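Ticket 268
Opened: June 2026
Opened by: Blair Ogilvie
Area: kitchen corner, long table
Status: open, waiting on part

**Problem**

Dish rack leaks onto the table. After a normal load of washing there is a puddle under the right end of the drip tray, and by morning it has run to the front edge. The finish on the table is starting to feel rough there. Please don't leave the rack loaded overnight until this is closed.

**What it is**

White wire rack with the solid tray underneath, bought from Gonberg in December. The order says Flusemance 2000, one rack, one tray. No spout on this model, so the tray has to be emptied by hand.

**Log**

*Entry 1.* Emptied the tray, dried it, put it back with a paper towel under each corner. Poured 300 ml of water in slowly. Left it for an hour. Right rear towel soaked, the others dry. So it isn't overflow, the tray holds a lot more than that.

*Entry 2.* Checked the table for level, in case the water was only collecting at one end. It was out by 2 mm toward the right. Shimmed the leg. Repeated the 300 ml test and got the same wet towel, a bit slower.

*Entry 3.* Took the tray to the window and flexed it. There is a hairline crack in the right rear corner, almost 2 cm long, where the foot of the rack presses down. You can't see it unless the corner is bent. I think somebody set the rack down hard with plates in it.

*Entry 4.* Tried clear tape on the underside. Held for one wash, then peeled. Tried Dernix sealant from the supply drawer. Tube says 24 hours to cure, gave it two days. Leak is down to a few drops but still there.

*Entry 5.* Emailed Gonberg. They will sell the tray alone but want the part code, which should be molded underneath. Ours reads "FL-268" and then something I can't make out. Sent them that much. They answered that it fits two sizes of tray and asked for the outside length. Measured and sent.

*Entry 6.* Morrison shop on the corner has a tray that looks close. Brought it back and tried it. Too narrow, rack feet sit on the rim and it rocks. Returned, money refunded.

*Entry 7.* Gonberg confirmed the size. Tray ordered. No delivery date yet.

**Until the new tray arrives**

- Wash and dry by hand, then put things away.
- If you must use the rack, load the left end only and tip out the tray when you finish.
- Keep the toaster over on the left, away from the wet end. Unplug it before wiping the table.
- Plates with food on them go to the sink or the fridge. Don't park them behind the rack, water gets under them too.

**Still to do**

- Sand and oil the rough patch on the table once it has been dry for a week.
- Put felt under the rack feet so the new tray doesn't crack in the same place.
- Repeat the towel test on the new tray before closing.

I'll update the ticket when the part ships.
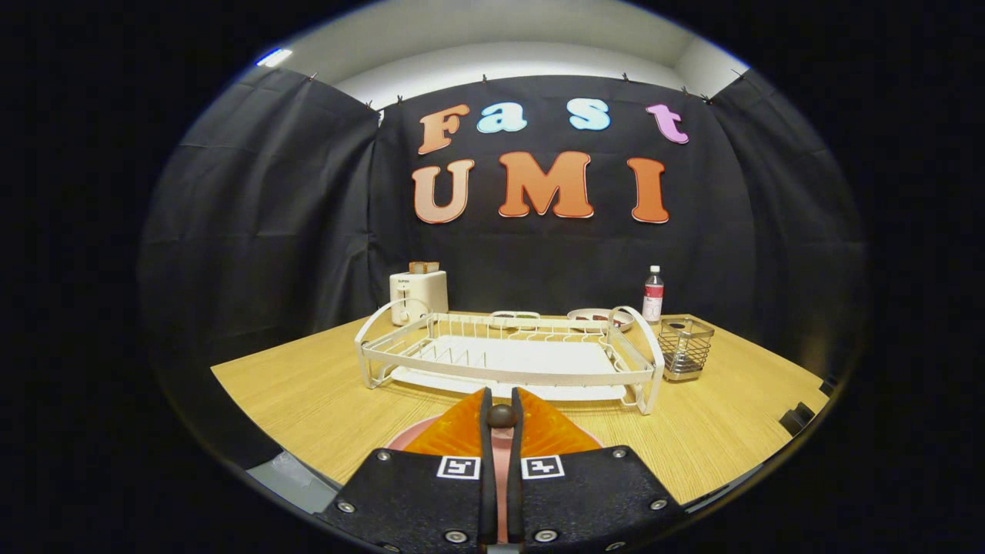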